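Egg Trays and Loose Eggs - FAQ

Flila Farm Stall, egg page. Last updated 19 Mar 2021

We get the same questions every week so here are the answers in one place. Read this before you email please, we are slow with email.

Do you sell eggs by the dozen?

Yes. Also by the half dozen and by the full flat if you order ahead. Flats go fast before holidays. No splitting cartons at the counter, it holds up the line.

Can I bring my own tray?

Please do. Any tray is fine as long as it's clean, dry and the cups aren't crushed. Pulp, foam, clear plastic, whatever. If it smells of anything we'll hand it back.

Do I get money off for bringing one?

No. We used to do a stamp card, it got messy. Bring back trays because it saves us buying them.

Can I wash a pulp tray?

No! It goes to mush. Brush off the crumbs, leave it somewhere airy. If an egg broke in it, put it in the compost and start over. Foam and plastic can be wiped with warm soapy water, then dried all the way - upside down on a rack overnight works.

Which way up do the eggs go?

Pointy end down, round end up. The air pocket is at the round end and it should stay on top. An egg lying on its side for an afternoon is not ruined, just stand it back up when you see it.

Where should I fill the tray?

On a flat table or counter with nothing else on it. Not on your lap, not on the car seat. Clear the fruit bowl and the mail first. Tray goes down, eggs go in one at a time, wide end of your fingers and not the nails. 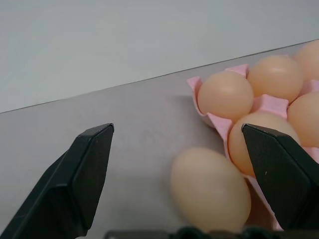 Pink tray on the table, one egg loose.

My egg won't sit down in the cup. Is it too big?

Probably. Our cups are made for large. The jumbo ones sit high and then the lid presses on them. Put jumbos in an open tray or just leave them in the bowl and eat those first. Don't push. Small eggs rattle in the cups, a bit of folded paper towel underneath fixes it.

Do loose eggs roll?

They do, mostly in a curve. Old tables slope more than you think. Fold a dish towel under any egg that's waiting its turn.

Does the color of the tray mean anything?

Not with us. We buy whatever the supplier has. Some farms use color for size, so if you shop around ask them.

What about shell color?

Same egg inside. Brown, white and the greenish ones all come from different hens, thats all. We can't do a box of just green, sorry, not enough of them.

Fridge or counter?

Ours are washed, so fridge. Always. Middle shelf toward the back, not the door. If you get unwashed eggs from a neighbor you can leave them on the counter for a while, but once they've been in the fridge they stay in the fridge.

Can I stack trays?

Open pulp trays, 2 high at home is fine if they're full. A half empty one underneath will sag. Turn the top tray a quarter turn if it's the square flat kind, so the bumps hold it up and not the eggs.

How do I carry them home?

Flat, on the floor of the car behind a seat. Tape or a rubber band if the lid doesn't catch. Bike people - front basket with a sweater under the tray. We've had good reports.

I found a crack. Can I still eat it?

If it cracked while you were handling it just now, break it into a clean bowl with a lid, fridge, use within 2 days and cook it through. If you don't know when it cracked, throw it out. Bring back the empty tray and tell us, we'll swap the egg.

How do I tell if an old egg is OK?

Check the date on the slip first. The float test tells you it's old, not that it's bad. Crack it in a cup on its own and smell it. You'll know.

Do you have eggs all winter?

Less of them. Hens slow down from November on. We keep a list for regulars and everyone else gets what's left. The list has 23 spots and it's full right now, ask again in summer.

Can I use the trays for something else?

Sure. Seed starting, kids' paint, sorting screws. Please don't give us those ones back though. Paint does not come out of pulp and we had a whole stack like that once.

Do you sell empty trays?

Yes, the pulp ones, item 741 on the order sheet. The Pelus clear ones with the snap lid are out of stock and I don't have a date for more.

Where do I leave returned trays?

Crate by the side door of the Dritora bakery, any time they're open. Stack them same way up. No broken ones, no ones with feathers and such stuck on. Rinse the platic ones first.

Something not on here?

Ask at the stall or leave a note in the crate with your phone number on it.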